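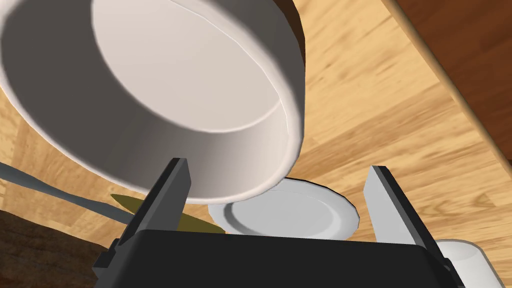
Wide parallel jaws vs. the two-pad adaptive one for tableware — my sim results so far

solholm_gulizar
Okay, I have been having way too much fun with this and want to compare notes before November, when we have to pick hardware! We've got a tabletop tidying setup in simulation (plates, bowls, cups, spoons, that sort of thing) and I've been swapping grippers on the same arm with the same controller. Wrist camera only, no overhead view.

Two candidates so far:
Gripper A: plain parallel jaw, tall flat fingers, long stroke
Gripper B: adaptive, curved pads, shorter stroke, closes around things

I ran 416 episodes per gripper, same seeds. A got the bowl 16 more times than B did. On cups B was ahead, and by enough that I reran it to make sure I hadn't mixed up the folders. Spoons were bad for both.

My feeling is that A wins for us, because we have more dishes than cups. Who's tried either of these on real crockery?

Gülizar

mdemirtas
Nice work, and thanks for using the same seeds, so many people skip that. I'd be careful about the bowl result though. What friction value are your finger surfaces set to? If you left it at the default, flat fingers look great in sim and then you get to the bench and the bowl slides right out. We went through this at Değirmenci with a ceramic bowl and bare metal fingers. Had to glue silicone sheet on both sides before it would hold anything with a curved wall.

solholm_gulizar
Default, yes. Guilty. I can sweep it tonight, the episodes are cheap.

putville_k
Khrystyna-Mariia here, hi all. I love this kind of comparison but I don't agree that it's A vs. B at all yet. With a wrist camera your big problem with bowls is the view! Once you get close, the bowl takes over the picture and the policy can't see the plate it's supposed to set it on, or the cup next to it. You could have the best fingers in the world and still come down on the rim of something.

Did you log where the failures happen? On approach, on closing, or on the lift?

solholm_gulizar
Only success/fail and the wrist video. But I went through a bunch of the failures for A this afternoon after reading your post and you're onto something. A lot of them have the bowl filling the upper left of the view, tipped so you're looking at its flat underside, jaws wide open, lip practically on the left finger. You can still see the small plate through the gap between the fingers, but the gripper housing hides the near part of it. The spoon handle (could be a knife, I need to check the asset) is just a gray line on the left.

putville_k
Yes!! That's what I mean. And the adaptive one has a chunkier body, so I'd expect even less of the plate.

mdemirtas
Not sure I buy that. Housing size matters less than where the camera is mounted. Move it up and tilt it a bit and both grippers look about the same from the camera's side. I'd fix the contact model first and worry about the view second.

putville_k
Moving it up costs you the fingertips, though. We tried a taller bracket and the policy got worse at closing on thin things. Spoons went from poor to hopeless.

mdemirtas
What resolution?

putville_k
Low. Fair point. I never tried the taller bracket at a higher one.

defne_y
Jumping in from the controller side — what are you commanding, joint positions or end effector deltas? I ask because long flat fingers are a lot less forgiving if the wrist angle is off by a few degrees. Curved pads soak up that error. On our Zeststead arm I switched from joint targets to a Cartesian impedance controller and the plain parallel gripper suddenly looked like a different product. Same fingers, same bowl! I was dancing around the lab.

solholm_gulizar
Joint positions. Ooh, that's an easy swap for me, I think the impedance one is already in our stack and I've never turned it on. What stiffness did you use?

defne_y
Soft in z, stiffer sideways. Start softer than feels right and work up. If the fingertips are touching the table and the arm chatters, turn up the damping before you touch anything else.

stokgoz
I'll be the grump. Sim success rates for grippers tell you almost nothing about which one to buy. Get a loaner of each, put a bowl, a plate and a mug on a table, and spend an afternoon. You'll learn more than from all 832 of those episodes.

solholm_gulizar
Şükran, I would love to, but I can have one loaner, so the sim has to tell me which to ask for. I'm not trying to get a real success rate out of it, just an order of preference.

stokgoz
Then ask for the long stroke one. You can always put pads on flat fingers. You can't add stroke.

mdemirtas
Agree with that, for what it's worth. Stroke is the thing I've regretted every time.

solholm_gulizar
Update, 2 a.m. because I have no self control. Friction sweep is done. Muammer was right, A drops below B on bowls at the low end of the sweep, and they're around even in the middle. With "rubber pad" values A is back ahead.

Then I turned on the impedance controller for A at the middle friction setting, and bowls went up to 99 percent in a short run. Short run! Don't quote me! But wow.

Spoons still bad.

defne_y
WOOHOO. Now do B with the same controller or it's not a comparison :)

solholm_gulizar
Running it now. Camera tilt goes in after that, at two resolutions so Khrystyna-Mariia and Muammer can keep arguing.

putville_k
Please log the failure phase this time!

solholm_gulizar
Already added the column.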